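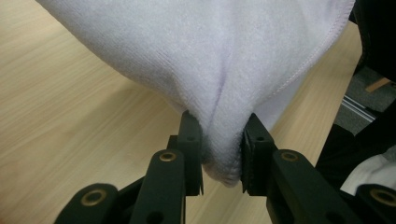
Microfiber towel, hem running down the right side.

Ticket 3237 – Prevmont washer stops before final spin, towels come out soaked
December 14, 2022, by Bendgate front desk
Status: open (reopened by customer)

Original report

The washer in the back laundry room at Bendgate fills, washes, drains and then quits before the last spin. The display shows E24. Sometimes it clears if you turn the dial to off and back again, and sometimes it sits there beeping until you pull the plug. Towels come out dripping and have to be wrung by hand over the sink before they can go in the dryer. We mostly wash microfiber and a few cotton bath mats. The machine was put in by Vishwakarma in April and worked fine through the summer.

First reply from Prevmont support

We were told E24 means an unbalanced load and that microfiber "holds water unevenly." Advice was to wash smaller loads and mix in other fabrics.

I have my doubts. The same towels went through the old machine for years, and it was a worse machine in every other way. But fine, I tried it.

Log

Half load, microfiber only. Stopped before final spin, E24.

Half load, microfiber with two bath mats. Finished. Support would probably like me to stop here.

Same half load again, same mats, same program. Stopped, E24. So the mats didn't fix anything, it just got through once.

Empty drum, rinse and spin. Stopped, E24. I would like somebody to explain to me how an empty drum is unbalanced. I sent this result in and got a copy of the first reply with a new greeting on top.

Checked the feet with a level. Front left was a hair high. Adjusted it and tightened the lock nut. Empty drum, rinse and spin: finished. Half load: stopped.

Cleaned the drain filter behind the lower panel. Gray fluff and a hair tie, less than I expected. The manual says to do this every month, and I'll admit it hadn't been done. Put a shallow pan under it first or you will be mopping. Ran a half load and it stopped with E24, but later in the cycle than before. I noted that without getting excited.

Second reply from Prevmont support

They asked what detergent we use. It's Zalline liquid, the unscented one, measured with the cap to the second line. They said too much suds can trigger the same code "in some cases" and suggested their own brand of cleaner tablet. I asked whether the code means unbalanced load, suds or something else, and whether there is a list. There is a list, and it is for technicians.

I did cut the Zalline in half, partly to take that argument away. No fabric softener has ever been used here, and I said so twice, as it seems to be question one on every script. The tablet I have not bought. If a cleaner tablet repairs a spin cycle I will pay for a case of them.

Log, continued

Half load, half detergent, heavy program. Stopped, E24.

Pulled the washer forward to look at the drain hose. It goes into the standpipe and keeps going, much farther down than the installation sheet shows. It was also taped at the top, so no air gets in around it. The sheet says not to seal it. Took the tape off and raised the hose to the marked height.

Empty drum, rinse and spin. Finished.

Half load, microfiber only, normal program. Finished.

Full load, microfiber only. Finished.

Full load again, next morning. Stopped, E24. Cleared with the dial, then ran the spin by itself and it finished.

Where it stands

Better, clearly, but I don't consider it fixed and I don't want it marked that way. The ticket was closed once already on the strength of one good load. The hose was wrong, and I think Vishwakarma should come back and do it properly, with the clip that was supposed to be in the box. They say hose position is covered under the install. Prevmont says a bad hose position would give a different code. Both of them can't be right, though I can see how both of them could be wrong.

What I'm asking for:

A technician visit, with the pump and the pressure switch tested and not just looked at.

The meaning of E24 in writing.

No more advice on fabric mix. The machine was sold to us for towels – it says so on the front of the brochure.

Part number for the missing clip, if anyone has it. The parts page lists item 654 as "bracket, hose, rear," but the drawing shows something that looks more like a hinge. I'm not ordering it on a guess.

Will add results from the next full load to this ticket.

Recent tickets
Dryer runs but drum does not turn
Prevmont washer: door stays locked after cycle
Zalline residue in dispenser drawer
Where to find the level marks on a standpipe
Replacement lower panel, color does not match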